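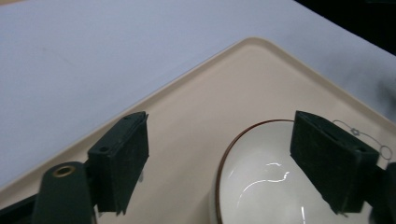
Menswear label Tavside and tea merchant Prakwood have signed a deal to produce a joint range of shirts and gift sets, the two companies said on Thursday, May 28, 2020. The first pieces go on sale in October.

The range is called Alley and has 7 shirts, each sold with a tin of loose-leaf tea blended for it. A shirt and tin will cost $95. A limited set, with a hand-finished dress shirt, two tins and a silk pocket square, will sell for $200. Only 689 of the limited sets will be made, and each will carry a number stitched inside the collar.

Tavside has sold shirts by mail order and through department stores for most of its history and has mainly worked on its own. Its one earlier partnership, a line of ties with a stationery company, was dropped after a single season. Kanchan Nishad, the label's managing director, said the new agreement was planned differently from the start.

"With the ties, we put two names on a box and hoped," Nishad said. "This time the people who cut the shirts and the people who blend the tea were talking to each other before anything was signed."

## How the range was designed

The shirts were designed by Inès Langlois, who joined Tavside from a tailoring house in Lyon. She worked from tasting notes supplied by Prakwood's head blender, Satish Agarwal, and chose cloth and color to go with each one. A smoky black tea is matched with a charcoal brushed twill. A light spring tea goes with a pale green poplin that has a soft collar and no chest pocket.

Langlois said the hardest shirt to settle was the white one, which went through several versions of the cuff before she and Agarwal agreed on a plain double cuff with a narrow edge stitch. The tea that comes with it is a white tea with dried pear.

All the cloth is cotton and comes from the Tyagi mill, which already supplies Tavside's main collection. The mill wove two new fabrics for the range, the brushed twill and a fine herringbone. Tavside has sole use of both for the first year. 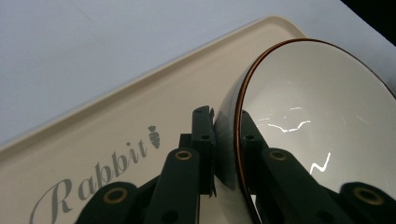 ## Where it will be sold

Alley will be sold through both companies' websites and in Tavside's own stores. Prakwood will stock the tins in its tea rooms but will not carry the shirts there, apart from a small display at its main branch. Department stores will get the standard sets after the holidays if stock allows. The limited sets will be sold online only, one to a customer.

Pallavi Mittal, who runs retail at Prakwood, said the company had moved more of the launch online this spring while its tea rooms were closed. A tasting evening planned for store customers has been replaced by a sample card with three small sachets, mailed to anyone who signs up before the launch. 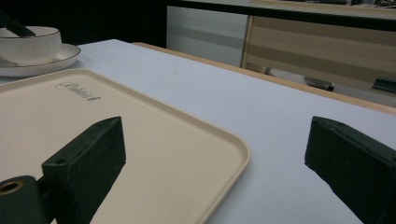
The sample cards will go out at the end of the summer. They also include swatches of the twill and the herringbone, along with a measuring guide for customers who have not bought a Tavside shirt before.

Neither company gave the value of the deal, which runs for two years and can be extended. Nisha Mishra, Tavside's commercial director, said a second group of shirts was being discussed and would probably include linen. Shirts bought as part of a set can be exchanged for another size, but opened tins cannot be returned.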